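Section 3: Setting Up Your Tabletop Corner

By now the Cakeck table should be standing on its feet and level, and you have earned a cup of something. What follows is the pleasant part, deciding what lives on the table and where. Please take your time with it. My neighbor Nazmiye Taşdemir set hers up in a hurry one evening and has been moving the flowers back and forth ever since.

3.1 Before you begin

Clear the tabletop completely and wipe it with a soft, damp cloth. Let it dry. White tops show every ring and smudge, so keep the cloth handy while you work.

CAUTION: Do not use scouring powder or a rough sponge. Scratches in the white finish cannot be polished out.

3.2 Placing the larger pieces

1. Set your largest box down first, a hand's width or more from the front edge.
2. Press lightly on each corner of the box. If it rocks, turn it a quarter turn and try again.
3. Place your flower pot on top of the box, in the middle, and let go slowly.
4. Step back and look at it from the chair you use most. Move the whole arrangement until you like it — there is no correct answer, and you can always change your mind in the spring.

NOTE: If anything on the top of your box needs to stay reachable, such as a button or a vent, leave the pot off and stand it beside the box.

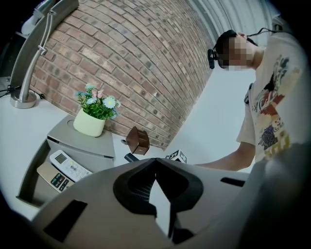
Wudau, March

Dear reader, a few words on flowers, as we get more letters about them than about the table itself. Artificial ones like these light-blue blossoms do very nicely on top of a box, and the little pink butterfly can perch wherever it pleases you among the leaves. Real plants are another matter. They need water, and water finds its way down.

CAUTION: Never stand a freshly watered plant on an electrical appliance. Use a saucer, and put the plant on the tabletop itself.

3.3 Remote controls and other small things

5. Keep remote controls together, lower down and in front of the box, where a hand finds them in the dark.
6. Lay them side by side with the buttons facing up.
7. Run any loose cords behind the table, never across the front.

3.4 Looking after it all

Dust the leaves and petals every 15 days or so with a dry, soft brush, working from the top down. Lift the pot with both hands when you clean under it.

Questions about spare feet or trays go to Petro Kovalchuk at the Proltow service desk. Please have your table's part number ready; for the white top it is 2,654.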